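The Case for the Small Workroom
By Hina Usmani

Regional grants for apparel businesses now favor size. Under rules proposed in January, a firm must employ at least 20 people before it may apply for equipment funding. This would exclude most of the companies that design and sew outdoor clothing in Grornell, and it should be reconsidered.
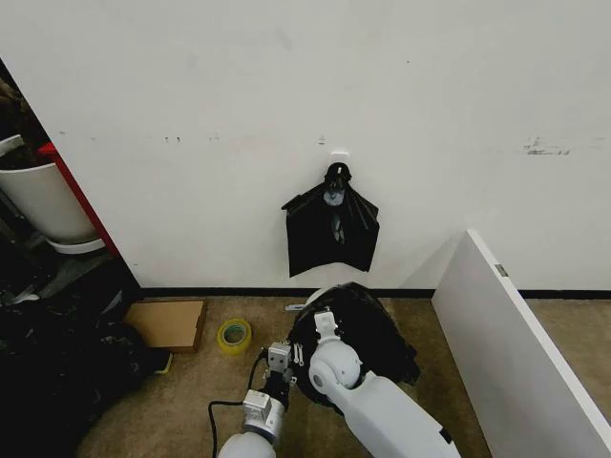

Why does a limit of 20 employees matter so much? Most makers of specialty clothing here never reach it, and several have traded profitably for years with far fewer.

Mathias, a maker of rain jackets for farm workers, has a payroll of two. Last year it completed 133 orders, many of them in sizes that larger brands do not stock. Its founder, Jerome Javier, learned pattern cutting by taking apart old coats. The proposed rules treat his company as a hobby.
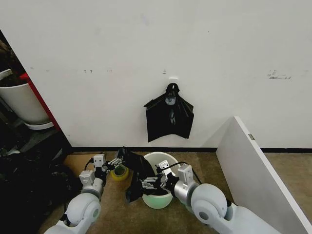 Bag on a wall hook, Vakirthorpe.

Supporters of the limit argue that larger firms create more jobs for each dollar awarded. That may be true in the first year. It does not account for the contract sewing, repair work and training that small companies pay for locally. Of the 37 businesses listed in the Grornell trade directory, most buy such services from one another.
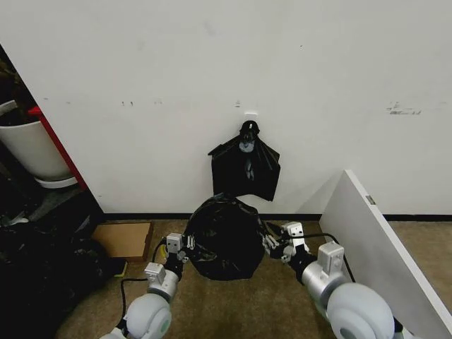
A better rule would judge applicants on their order books and on the use they intend to make of the equipment. Reviewers should also ask about ordinary costs, which weigh heavily on a very small company. Offcuts must be cleared and paid for, and every bag of offcuts represents fabric that was bought and never sold. A modern cutting table reduces that loss, and the firms least able to afford one are those the rules now propose to turn away. The limit should be withdrawn before applications open.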